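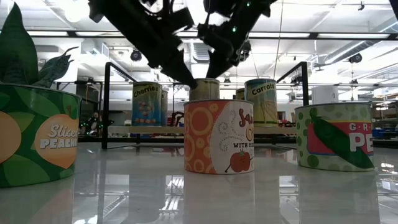

Cans on a white table, the orange-and-white one to the front.

Does anybody need a "pantry system"?

30 June 2020

Print this page | E-mail this page

Reading time: 4 minutes

I have read a great deal of advice on storing tinned food this spring, and most of it seems to have been written by people with something to sell. Turntables, tiered racks, stick-on labels, a phone app that wants to know every time you open the sweetcorn. I've tried several of these in a cupboard 385 mm deep, which is what the previous owners left me, and my opinion of them is low.

The tiered rack

The Skirent three-step rack is meant to let you see the tins at the back. You can see them. You can also fit fewer of them, as the steps take up the height you were using to stack. I got 19 ordinary tins on the shelf with the rack in and 21 without it, so I paid good money to lose two tins of tomatoes. If your shelves are very tall and you never stack, it may suit you. Mine is holding up seed trays in the shed.

The roll-forward dispenser

You load new tins at the top, take old ones from the bottom, and in theory everything gets used in order. The Weltoseo one I bought takes exactly one width of tin. Tuna slides about in it sideways and jams. Anything larger won't go in at all. It might work in a house that lives on baked beans.

A plain cardboard fruit tray from the greengrocer does the same job. Put it on the shelf like a drawer, new tins in at the back, pull the whole thing out when you want to look. When it goes soft, get another one.

Labels

I don't see the point of labelling a tin. It has a label. What does help is writing the date large on the lid with a marker pen, month and year only, so you can read it from above. Wipe the lid first or the ink beads up. Kettunen sell a "pantry pen" for this and it is a marker pen.

Should you decant?

No, not tins, unless you've opened them. Once open, move whatever is left to a lidded tub and put it in the fridge. Two days is my limit for most things, though I'm stricter with fish. The tip about stretching cling film over the open tin comes round every year and I've never liked it. It comes off, and the fridge smells of pilchards.

Dents

Old wives and the internet disagree here. A shallow dent in the side of a tin has never worried me. A dent on the seam or the rim is another matter, and so is a sharp crease you could catch a fingernail on. Throw out anything that bulges, leaks or spurts when opened, and don't taste it to check. Rust that wipes off with a cloth is only surface rust. Rust that doesn't wipe off goes in the bin with the tin.

Where not to keep them

Over the cooker is the worst place and also where half the kitchens I've been in keep them. Under the sink is damp. The garage is fine in October and less fine in July, and if it freezes in winter the contents can swell and strain the seams. A low cupboard on an inside wall is dull but good.

Lining the shelf

Pusonden anti-slip liner is sold by the roll and does stop tins skating about. It also holds crumbs, and I found it had stuck to my paint after 11 weeks. Leftover lino, cut to fit and laid loose, can be lifted out and washed. If you've none left over, try the offcuts bin at a flooring shop.

The stocktake

Every article tells you to keep a list on the inside of the door. I kept one for nearly a month. By the end it said we had four tins of chickpeas and we had one, plus a tin of pears that had never been on the list at all. What I do now is look in the cupboard before I go shopping. It takes a minute and needs no pencil.

Can openers

Safety openers that cut round the side leave no sharp edge, I'll give them that. They also leave a lid that drops into the soup if you tip it the wrong way. I went back to the old butterfly sort. Wash it each time, wheel included, with an old toothbrush, and put one drop of cooking oil on the gear when it starts to squeak.

Print this page | E-mail this page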